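June
Prepared by Thongchai Nilsuwan, Condia parts recovery workshop

Progress report to the Mernum Fund: desktop computer recovery, second period

This report covers the work done on used desktop computers since our last report. The grant pays for the workbench, hand tools, storage and the time needed to take donated towers apart and sort what comes out of them. Staff costs are reported separately by the Bunnag office.

Intake

We have received 1,033 towers since the grant began. Most came from Staltadano, which replaced the office machines at all of its sites over the winter. The rest came from schools. The Staltadano machines arrived on pallets with the power cords in separate boxes, and matching these up took longer than we had planned for. We now ask donors to leave the cords out.

Work at the bench

Towers are laid on their side with the panel off, so that the board, the drive cage and the power supply can all be reached without turning the case. Memory comes out first, then the graphics card if there is one, then the heatsink and processor. Drives are logged by serial number and go to the locked cabinet.

We changed the bench layout in this period. The parts used to go into open trays, and small items slid under one another. We now use a printed plate that sits on the slotted table next to the case and has a separate holder for each kind of part.
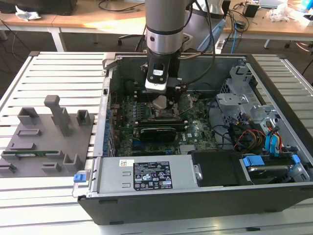
Open tower on the bench, with the gray parts plate to its left and a memory module in one of the low slots.

The plate was printed in our own workshop. The first version had slots that were too tight for some memory modules, and two of them cracked at the clips. The current version has more clearance and has held up so far. It can be lifted off the table and carried to the test station with the parts still in place, which saves one round of handling.

Processors remain the slowest part of the job. The heatsink has to come off, the retention frame has to be opened, and the chip has to be lifted straight up. The contact pins in the socket bend easily, and a board with bent pins goes to scrap. We lost 14 boards this way in the first period and 2 in this one.
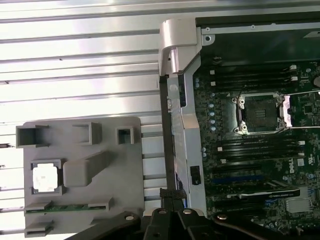

Once the processor and memory are on the plate, the board is checked for damage around the socket and the mounting holes. Boards that pass stay in the case. Boards that fail are removed and stored flat for the recycler, with the steel cases stacked outside.

Problems

The thermal paste on older machines is often hard, and we used more cleaning fluid than the budget allowed. The overspend was covered from the tools line, with the agreement of the Bunnag office. We are also short of shelf space for power supplies, which we keep until they have been load tested.

Next period

We plan to print 20 more plates so that every bench has a spare - the present ones are shared between shifts. A second load tester is on order. We will also start recording the reason each board is rejected, as the Fund asked in its comments on our last report.

No change to the total budget is requested.

Contact: Condia parts recovery workshop, reports desk | © Condia | Back to top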